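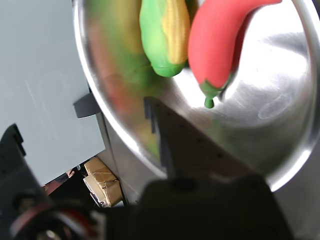

Reading time: 2 minutes

Drolau perception and grasping: frequently asked questions

2019-12-20 | By the Drolau software team, Oremham

Print this page | E-mail this page

What does Drolau do?
Drolau is the software that takes the pictures of a wrist camera, finds the objects in them and proposes to the planner where to grip. It does not move the arm by itself. The motion comes from the Kelemen controller, which you must install separately.

Why does it see two peppers when there is only one?
Your container is probably shiny. In a polished steel bowl the toy corn and the red pepper also appear on the curved metal, as long blurred stripes of yellow, green and red. Older versions took such stripes for objects. From version 2 there is a reflection filter, and it is switched on by default. If you still get false objects, raise the value "mirror_reject" in small steps. When it is too high, the software begins to lose real objects that stand close to the wall of the bowl.

Can I use it with a depth camera only?
It is possible, but we do not recommend it for steel. The depth values on polished metal often have holes, and the planner then treats the hole as free space. Please keep the colour stream on.

The gripper covers a part of the view. Is this a problem?
No. Load the mask of your gripper during the setup and these pixels will be ignored. You must make a new mask each time you change the fingers, even if the new ones have the same shape.

Must an object be completely visible?
No, but the visible part should show a clear edge. For an object which continues outside the view, the planner asks first for a second look from a higher position. You can set the number of extra looks; the default is two.

How many pictures were used for training?
The present model was trained with 2,457 labelled pictures from our laboratory in Oremham, in 18 object classes. The toy foods are in the class "small rigid". We added the pictures with metal bowls in October.

Where do I find the log after a failed grip?
In the folder "bikine" of your project. Bikine is our replay tool, and it opens the log together with the camera pictures. Please attach the whole folder when you write to us, also the calibration file.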